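# Section 3. Running the Cross-Key Insertion Trials 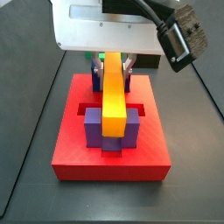 ## 3.1 Purpose of this section

This section describes how to set up and run the insertion trials used to evaluate the Dilar contact-alignment method. In each trial, the robot holds the yellow bar, works with the purple cross piece, and brings the parts into their final position in the recess of the red block. The method corrects position from measured contact force and from the camera mounted beside the gripper.

The procedure applies to all sites taking part in the Odera study. Sites must follow it without local changes, as results are pooled across sites. Requests for changes are to be sent to the study office in writing before a session begins.

## 3.2 Before you begin

Confirm that the following are available:

- the red base block and the purple cross piece
- the yellow bar
- the trial controller with Griro version 3 installed
- the current trial list
- a soft, dry brush

Printed parts must carry the same batch label. Parts from different batches differ slightly in fit and must not be mixed within a session.

**CAUTION:** Keep hands clear of the gripper fingers whenever the arm is powered. Press the stop button before reaching into the work area.

## 3.3 Preparing the work area

1. Press the stop button and confirm that the controller reports "Stopped."
2. Brush the mat and the top surface of the red block. Clear the recess of dust and print debris.
3. Place the red block flat on the mat, within reach of the arm. Do not clamp or tape it. The method is evaluated on a block that is free to shift.
4. Check that the camera cable has enough slack for the full range of wrist motion. Secure it if it can touch the fingers.
5. Check the screws on the gripper fingers. Tighten any that have worked loose, and repeat the gripper calibration in Section 2 if any screw has been turned.

**Note:** Other objects may remain on the table if they are outside the planned path of the arm. Record them in the session log, as they may appear in the camera view.

## 3.4 Running a trial

1. Release the stop button and load the trial list in Griro.
2. Select the next open trial. The controller displays the starting offset for the block. Move the block to match it, with the arm stopped.
3. Start the trial. The arm closes on the bar and begins its approach.
4. Do not touch the table while contact search is in progress. Vibration is recorded as contact and will spoil the trial.
5. When motion ends, inspect the parts before the gripper opens. Record the result as "Seated," "Partly seated," or "Failed."
6. Save the trial before selecting the next one.

A narrow gap at either end of the horizontal slot is part of the design and is not to be recorded as a fault. Judge seating by the height of the cross piece, using the gauge supplied with the parts.

**CAUTION:** If the block lifts or tips during contact, press the stop button at once. Do not attempt to hold the block down by hand.

## 3.5 Rest periods and part wear

Run no more than 16 trials in one block of work. After each block of work, stop the arm and examine the edges of the recess. Replace the red block if an edge is rounded or chipped, and enter the change in the log with the time.

## 3.6 Reference results

The first phase of the Odera study collected 2,953 trials. Of these, 639 were set aside for testing and were not used to tune the method. Sites must not use the test trials to adjust force limits or search settings. The file Jestik lists the trial numbers concerned and is read-only.

A site whose results differ clearly from the reference set should first repeat the gripper calibration and then check the batch labels. If the difference remains, suspend trials and report it to the study office together with the session log.

## 3.7 Ending the session

1. Return the arm to its rest position and press the stop button.
2. Export the session log and confirm that every saved trial has a result.
3. Store the printed parts flat and away from direct sunlight.

Continue to Section 4 for instructions on uploading session data.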